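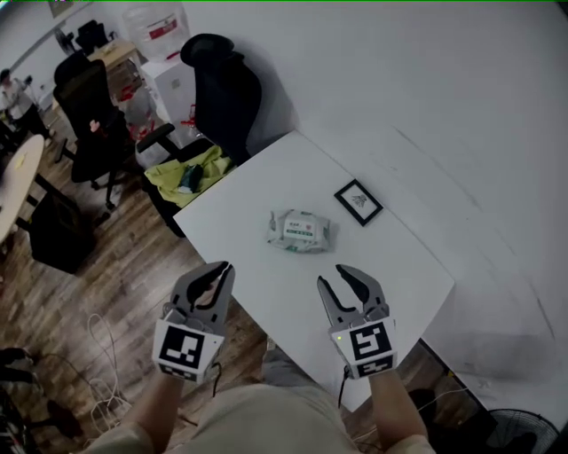
Thenmozhi Fernandes would like robots to learn housework the way her nephews learned to cook, by hanging around people who already know how. She runs data gathering for the Skaltemell project, and when we spoke on August 5, 2020 she had been on her feet since seven and still talked faster than I could write. Her people sit down at a table with a gripper in each hand and handle ordinary stuff – a soft pack of wet wipes, a cloth, a small framed picture of a plant – while the black-and-white markers on the housings face out where a camera can read them. "The markers are my favorite part," she says. "You print a square, you stick it on, and suddenly you know where a hand is in the room. I still get a kick out of that!"

She came to the work from Kotian, where she spent her days steering a full-sized arm with a joystick. It was slow going, and on a good day she came home with 66 usable examples. Holding the grippers yourself is a different life, she says, and the first time she tried a pair she stayed until the building locked up.

"Your wrists already know so much. You tilt a little before you touch something soft, you slow down, you don't even notice you're doing it. With a joystick all of that gets lost."

The collection now stands at 1,460 examples, spread over 166 objects. Soft things get the most attention. A block can be picked up pretty much the same way every time, but a plastic package sags and slides and folds over on itself, and she wants the system to have met every version of that.

I asked whether she throws out the clumsy attempts. She laughed and said she used to, back in December, when she wanted everything to look smooth.

"Then we ran the first model, and the minute it missed a grasp it had no idea what to do next. It had never seen anybody miss! So now we keep the fumbles, as long as the person recovers. I love a good fumble."

New people practice for an afternoon before anything they do is saved. Most of them start out too stiff, elbows locked, moving like they think a robot moves, and Fernandes tells them to chat with whoever is nearby until they loosen up. Sessions are kept short, because tired hands get sloppy in a way that doesn't help anyone.

Next up is a second site at Ninbridge, with different tables and different light. She has a list of things she wants to try there, starting with zippers, and she read me most of it over the phone. Socks were on it twice.

"I want them inside out and balled up," she says. "Whatever comes out of the dryer, I'll take it."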